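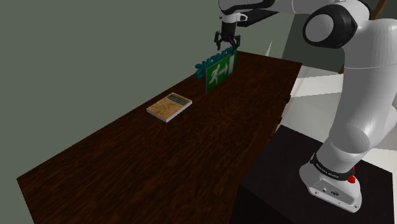
February 10, 2021. Gelora cell, simulated side. Grip settings on the arm gone through again after the sign kept creeping in the fingers on long holds. Started from the exit sign task, holding the sign by its top edge with its bottom edge close to the tabletop and the paperback left lying on the table in front of it. That pose is a poor one for the grip: the top edge is narrow, the raised lettering takes up part of it, and any tilt in the wrist goes straight into the panel. It is also the pose the task asks for, so it stays.

Grip force was at 10 N, carried over from the block tasks. Run 1857 on that setting shows the panel rotating between the fingers from the end of the lift onwards. Slow, no sudden slip. Raised to 70 N as a check and the rotation went, but the contact solver started to chatter and the fingers sank into the mesh. Backed off to 40 N. No chatter. Small rotation left, within what the place step will take.

Friction on the finger pads looked at next. The value in the config was the old default and not the one Lesego Cele entered in May. The cell file had been regenerated from the Flultbridge template, which overwrites the pad block without a warning. Put the May value back and moved it into the override file, where the template does not reach it. Anyone regenerating the cell: check the override is loaded last. The log prints the load order at startup.

Collision mesh for the sign. The convex hull closes over the gaps between the letters, so the fingers meet a flat slab where the visual mesh has relief. Swapped for a decomposed mesh, 4 parts, panel plus three for the lettering. Step time went up slightly. Grip point moved along the edge and needed the approach offset setting again. New offset is in the task file, old one commented out beside it.

Base pose. The pedestal top sits slightly lower than the table surface, and the planner had the two level. Harmless on the lift, but the place height was coming out wrong by the same amount each time and I had been trimming it by hand in the task. Corrected in the cell description. All hand trims removed. If a place height looks odd in an older Claltel task, look for a leftover trim first.

Joint limits and home position compared with the Nwankwo sheet, no changes.

Still to do:
Long hold at 40 N with the new mesh.
Same again with the wrist tilted.
Paperback pick with the restored pad friction. The cover is thin and the old value may have been hiding a bad approach angle.
Ask Lesego whether the May value was measured on worn pads or new ones.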